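Home
Explore
Notifications
Lists
Profile
More

okay I have been threatening to do the sponge shelf thread for months, and I finally have a cup of coffee and a clear morning, so let's go. a thread about one small yellow shelf and how happy it makes me 🧽

background for new people: I look after the workroom in Grornedville, the one we all call Barley. it's a shared making and fixing room. paint, glue, clay, plaster, a lot of tea. things get wiped down all day long and so we go through sponges like you wouldn't believe

for the longest time the sponges lived in the sink. just in it. a little heap at the bottom, under the mugs, under the brushes, going sour together. you'd reach in for a spoon and come up with something that felt like a frog

then we had the bucket period. the bucket was worse! everything at the bottom of the bucket stayed at the bottom of the bucket. I emptied it once in February and I'm not going to say any more about that

so. the shelf. yellow sides, yellow base, one light blue board across the middle. it's tiny and it's the brightest thing we own and I love it to a degree that worries my family

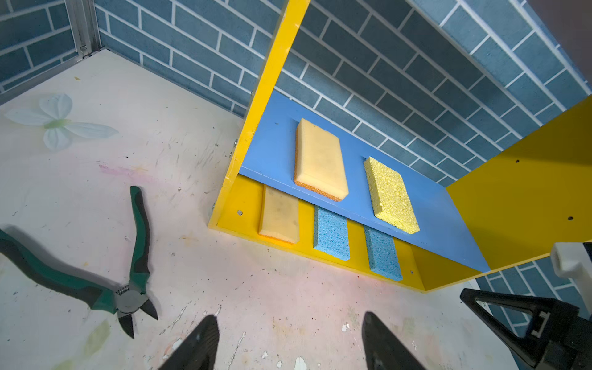 two up top, three down below, all present

I know it's only sponges. but look at the colors!! the blue board against the yellow, the blue sponges down on the yellow base, and that gray-blue brick pattern on the wall behind it all. I could not have planned that palette if you'd paid me

the yellow was a leftover from Dursun, the play furniture project, which ended with a lot more panels than furniture. that's why there are holes in it that don't go with anything. I had a plan to fill the holes. I have since decided the holes are fine

putting it together was an afternoon with a screwdriver and a radio. I did one side panel back to front, took it off, had a sandwich, put it back on the right way. screws are still on show along the edge and I like them there. you can see how it's made and anybody with a screwdriver can fix it

now the part people ask me about, which is the sorting. I used to have a whole system with labels. the labels got damp and slid off. the system now is: if you pick up a sponge, put it back on a shelf when you've finished. any shelf. standing up or leaning if you can manage it, lying down if you can't

and it works so much better than the labels did! folks will follow one rule. they will not follow a chart. I had 7 rules on that chart and I couldn't have told you the last three myself

okay, types of sponge, because I have opinions and this is my thread

first kind: foam with a scouring layer. ours are a pale yellowy beige with orange on the scrubby side. these are the workhorses. glue rings on a table, dried slip on a bat, the mystery ring around the inside of the sink. scrub with the orange, flip, wipe with the foam, done

second kind: cellulose. the ones with the big open holes. we have them in blue and in a yellow so loud it nearly disappears against the shelf. these are for water. you spill a jar of paint water and a cellulose sponge just drinks it. I find this very satisfying every single time and I've been doing it for years

what I don't do anymore is use a scrubby one on anything painted. learned that on the door of the supply cupboard. there's a dull patch there the shape of my enthusiasm

"don't you get fed up with grubby looking sponges" no! a sponge that's been used a bit is a good sponge. a few gray marks on the face don't bother me at all. I look at the smell and the edges. if it smells, it goes. if it's crumbling, it goes. if it's only a bit smudgy, it has a job to do 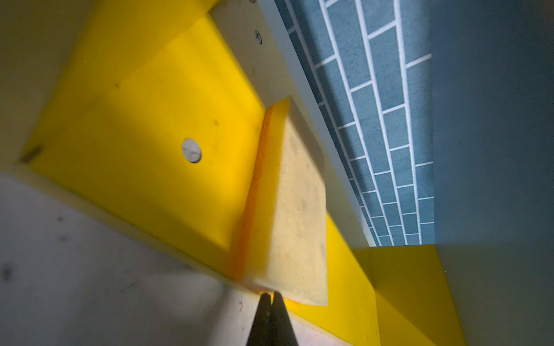
one of the scrubby ones up on end. orange side, creamy side, plenty of miles on the clock

see the gray smudges on that one? that's what I mean. that's a sponge in the prime of its life

also please enjoy how nice that orange is next to the yellow. I keep coming back to it. there's a paint color in there somewhere and if somebody ever mixes it I'm doing my kitchen

and yes I can see the specks of dirt and dust on the yellow, thank you, I have eyes 😄 a bright panel shows every bit of dirt. I've come around to seeing that as a good thing. on the old dark shelf you couldn't tell it needed a wipe until your sleeve stuck to it. on yellow you can tell from across the room, and well, look what's sitting right there to wipe it with

a few people asked how I look after them so, quickly:

rinse in cold water until it runs clear. squeeze, don't wring. wringing is what tears the scrubby layer off the foam. I used to twist them like I was angry at them and they'd come apart in a couple of weeks

then up on its edge if it'll balance. air gets at both faces that way. the ones lying flat always take longer, so if I walk past and I've got a free hand I stand a couple of them up. it's a nice little habit, it takes no time, and I feel like I've tidied the whole building

once in a while the lot of them get a proper hot soapy soak in the big bowl. I do this late in the day when it's quiet. sponges in, kettle on, wander off, come back. if you see a bowl of sponges on the drainer at 5 pm, please leave it, it isn't soup

oh and don't store them in a tin with a lid on. I know it looks neat. I know there are beautiful tins. I had a beautiful tin. don't

somebody asked if the shelf being low-ish and open means sponges end up all over the place and the answer is yes, a bit. they wander. I've found one in the clay bin and one in a coat pocket (mine). but they come back! in the bucket days they never came back, I think because there was nothing to come back to. an open shelf with a gap in it sort of asks you to fill it

I've started noticing this everywhere now. my scissors at home live on a hook, and when the hook is bare it bugs me until I find them. my tape lives in a drawer and I have not seen my tape since spring

about the wall, since two of you messaged me: it's a brick pattern, slaty blue with light lines. I've had folks walk up and touch it. I was going to put plain white board up behind the shelf and I'm so glad I got lazy, the yellow would've looked like a lemon in a hospital

things I'd change: I'd like the blue board a touch higher so the bottom row gets more light. the ones tucked in underneath sit in its shadow and I do forget about them. right now I swap top and bottom when I think of it, so they all get a turn up in the open

also thinking about drilling a few drainage holes in the blue board. I've been thinking about this since January. I own the drill. I own the drill bit. the thing stopping me is that I really like how that board looks, and I've seen what happens when I drill something I like

and before anyone suggests it, we did try the Brimex drying rack, the fold-out one someone left behind. perfectly decent rack. but it pinched my thumb and the sponges fell through the bars, so now it holds sheet music, and it's great at that

if you want to make one of these, you don't need much. two sides, a base, one board, a handful of screws, a bit of wall. use whatever color you've got the most of. I'd only say go brighter than you think you should. a brown sponge shelf would hold sponges just as well and I would never have written a thread about it

anyway I need to go rinse some things. show me where your sponges live!! I want sinks, I want saucers, I want that weird frog dish your aunt gave you. replies are open and I'm going to look at every one of them

edit: okay a lot of you have the frog dish

edit again: to the person asking about the blue ones, yes you can cut cellulose sponges down with ordinary scissors. do it while they're damp, they cut like cake. I do little squares for the glaze table and long skinny ones for getting down inside jars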